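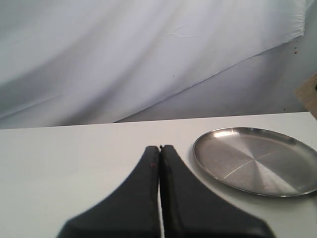

From: Lorne Carrier
To: manipulation list
Date: 2019-12-07
Subject: Re: wrist view only vs. wrist plus side view, plate/block/towel task

Andor Vörös wrote:
> Thanks for the write-up. Two things I couldn't work out from it. First,
> did the wrist-only policy and the two-camera policy see the same
> demonstrations, or did you record a separate set for each? Second, you
> say the wrist-only one "loses the plate". Does it lose it before the
> grasp or after? We had something like that on the Brendel setup in May
> and it came down to the crop.
>
> Also, is the towel always gray?

Andor,

Same demonstrations for both. We recorded 162 of them with both cameras running, and the wrist-only policy is trained with the side view dropped. Nothing else changes between the two: same network size, same action chunk of 10 steps, same number of updates. The code is the Drelodero branch from last spring with the data loader swapped out.

For anyone who missed the first message, the task is to pick a block of wood off a towel and set it down on a steel plate. We move all three between trials. The towel gets dropped by hand, so the folds are never the same twice, and sometimes the block is tilted or half sunk in the cloth.
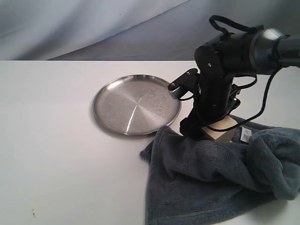
On your second question, it is mostly after. With the fingers open and the arm high, the wrist camera usually has the plate somewhere in view and both policies head for the block about equally well. Once the block is held close to the camera it takes up a large part of the image, and whatever is behind it is hidden. If the plate happens to be off to the same side, the policy has little to go on. It tends to move to where the plate was most often in the demonstrations and let go there.

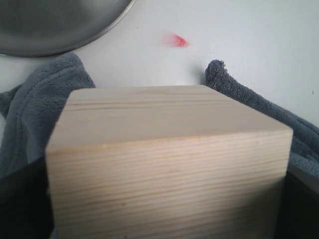 Wrist camera with the block between the fingers. The rounded metal at upper left is most of what the policy has to steer by.

I went back through the failures by hand and sorted them. The wrist-only policy failed 57 times over the full set of trials, and the larger share of those were releases off the plate with a good grasp. The rest were bad grasps, nearly all of them with cloth caught along with the wood. The two-camera policy has the cloth problem too, so I don't think the side view helps much there.

I did check the crop after your note. We were trimming the top of the wrist image, and putting it back helped a little when the plate was far from the towel. It did not close the gap. What helped more was giving the policy a few older wrist frames from before the grasp. I only have a short run of that so far and would not quote it yet.

The towel is always gray, yes. I have a MacPherson blanket here in a dark check that I want to try next, and Gronmont has offered us a box of shop rags.

The set is 1,354 MB compressed. I can put it on the shared drive if you want to try your crop on it. Let me know whether you need the side view as well or just the wrist.

Lorne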